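4.2 The open day at Cosley

The second demonstration of the Menda project took place at our Cosley workshop on 29/09/2019. Unlike the June showing, which was for partner firms only, this one was open to anybody who cared to walk in, and 238 people did. We had planned for 200 and ran short of chairs, leaflets and tea, but not of questions!

We chose a tidying task for the visitors because everyone knows what it ought to look like. Round coasters lie on the table and the two arms have to gather them into a shallow tray. Coasters are thin, they lie flat and they offer very little for a gripper to get hold of, so the task is much harder than it sounds, and we were keen for people to discover this for themselves.
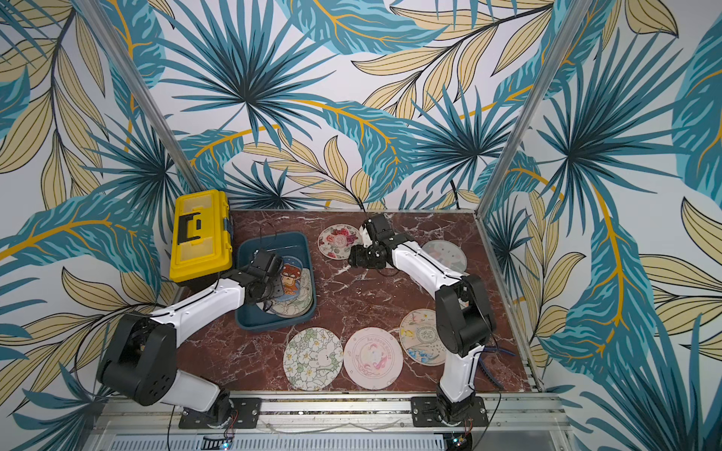

Visitors came up to the booth in small groups and stayed for as long as they liked. One member of the team looked after the controls and another stood with the visitors, and the two swapped over every hour. We gave no prepared talk. In June we had read from a script, and the partner firms had listened politely and asked almost nothing. Leaving the script out was the best decision we made all year. People began guessing aloud which coaster would go next, and small children were very good at it.

The layout of the table was changed between runs, sometimes by us and sometimes at a visitor's request. Figure 7 shows four moments from the day.

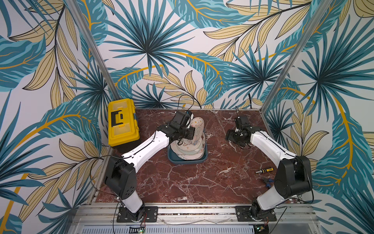
Sharing work between two arms was the part of the system we most wanted to show. The planner, Tesero, treats each arm as a worker with its own reach and its own list of jobs, and it lets one arm wait whenever the other needs the space. Visitors often took a waiting arm for a broken one. An open, empty gripper held above the table while its partner is busy at the tray does look rather idle, and we were asked about it again and again. We now think the planner should signal a wait in some visible way, perhaps with a small nod of the wrist, and we have started work on this.

We also asked visitors to fill in a short card before leaving, with one question on what they had enjoyed and one on what had puzzled them. We received 67 cards. The answers were far richer than we had hoped for, and several have gone straight into our plans for the next version.

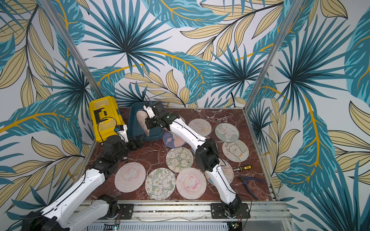

Santoso remarked that the pauses told visitors more than the movements did, and asked whether we had thought of putting the planner's next choice on a screen beside the booth. We had, but only as a tool for ourselves. The idea came up on the cards too, and we are delighted to take it further. A screen would let people compare their own guess with the planner's, which is the game they were already playing.

The other lively topic was pattern. Many visitors supposed that a busy print must make a coaster easier to find, and some were surprised to hear that it can confuse the outline. A plain edge against a plain table is the kindest case for our vision software. Printed borders, stitching and lettering all add lines that compete with the true rim.

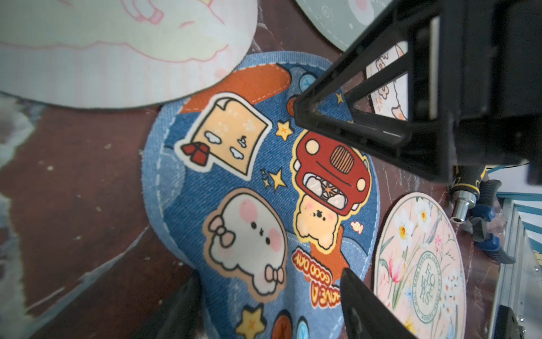 These conversations changed how we describe the system. Before the open day our notes spoke of grasp candidates and contour scores. We now say that the software looks for an edge, picks a place to hold and checks whether the other arm is in the way, and our own meetings have become shorter as a result. The comments on the cards are taken up again in section 5, together with the changes made to Tesero after the visit.

Figure 7. The tidying task during the Cosley open day.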